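KITCHEN NOTES: CRUMBS, CLOTHS AND COUNTERTOPS

The Forkora tenants' newsletter goes to 300 flats, and in April we asked readers what they would most like to see on this page. We had 121 replies. Recipes came first, as they always do, but a good number of you wanted something on looking after small kitchen appliances. Several mentioned the smell of burning crumbs in the morning. So this month the soup can wait.

Toasters first. Unplug it and let it go cold before you do anything. Most models have a tray that slides out at the bottom or the back. Empty it over the bin, wipe it with a barely damp cloth and dry it well before putting it back. If yours has no tray, hold it upside down over the sink and give it a gentle shake. Never put a knife or fork in the slot, plugged in or not. A soft pastry brush will reach most of what is left. Once a week is plenty in a busy household.

Toaster ovens need a bit more. Take out the rack and tray and soak them in hot water with washing-up liquid while you see to the inside. Bicarbonate of soda mixed to a paste will shift baked-on fat from the glass, but keep it off the heating elements. Leave it for 20 minutes or so and wipe it away with a clean cloth. The outside only wants a soft cloth, wiped along the grain of the metal – scourers leave marks that do not come out.

Take anything off the top before you switch on. The tops of these ovens get hot, and tea towels, post and bread bags all tend to end up there. Keep the vents clear too, and leave a gap between the oven and the wall. The instruction leaflet should say how much.

Marble is the other thing people asked about. It marks easily, and lemon juice, vinegar and tomato will all dull the surface if left. Wipe spills up at once. Plain water and a drop of washing-up liquid will do for every day. Do not use vinegar sprays, however good they are on your taps.

Wooden boards and trays should be washed by hand, dried with a towel and stood on edge to finish. A little food-grade mineral oil now and then stops them drying out.

The Nisow Road repair table can look at toasters with a sticking lever. It is open on Monday evenings from 6.30, in the room behind the Sombatkul grocery. Bring the appliance empty of crumbs, please, with its lead. They cannot take microwaves.

Next month: descaling kettles, and the Gisov Court plum cake that so many of you wrote in for.

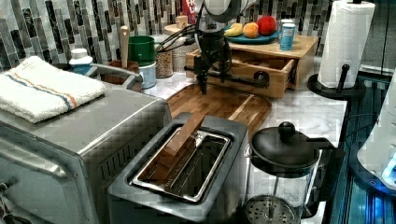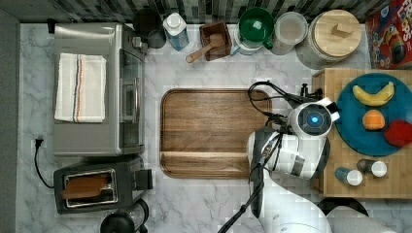
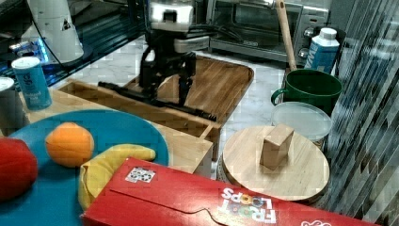 Toaster ovens on the kitchen counter, with a toaster in the first two pictures and a wooden tray in the third.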